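2020-03-01, Clukbridge, packing room

Bench check before the Monday shift. Station 2 stays on the old table for now. Count on the Ustex controller was 2893 cycles at power-up. Homing fine, opening width within spec on both sides. The pads are wearing: a fiber has come away at the corner of the right one. Left pad still grips the test block at the low force setting. Logged both for replacement in April, sooner if Dallari can ship the spare set.

Glare across the upper part of the table is strong enough to wash out the grain. Elibariki wants to try a diffuser before anyone touches the exposure settings. Agreed.

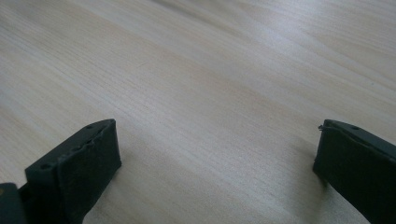
Staffing and task split

Talked through the new split with Sabine Frerichs. Cell does pick and place, people do inspection and wrapping. On paper each packer gets 60 minutes per shift back from lifting. In practice most of that goes into clearing stops and refilling trays, and neither job is on the rate sheet. Sabine will raise it with Polat before the rates are fixed.

She also pointed out that packers used to check glaze with their fingers as they picked. That check is gone unless we put it back at wrapping.

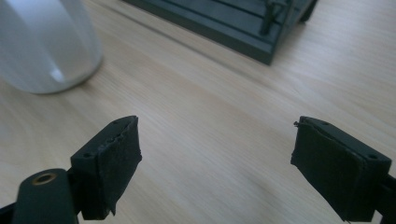

Handover between cell and packer is still the weak point. The packers want a fixed place for each item so they can reach without watching the arm. For mugs I would start with the spacing we have, a wide gap of bare table between the mug and the ridged gray tray – enough for a hand to come in from the side. Elibariki Mabula thinks the tray should be clamped down. Not decided.

Open:
Diffuser trial, Elibariki
Pad order to Dallari, me
Add stop clearing to rate sheet, Sabine
Two packers to try the handover at low speed and mark up the layout themselves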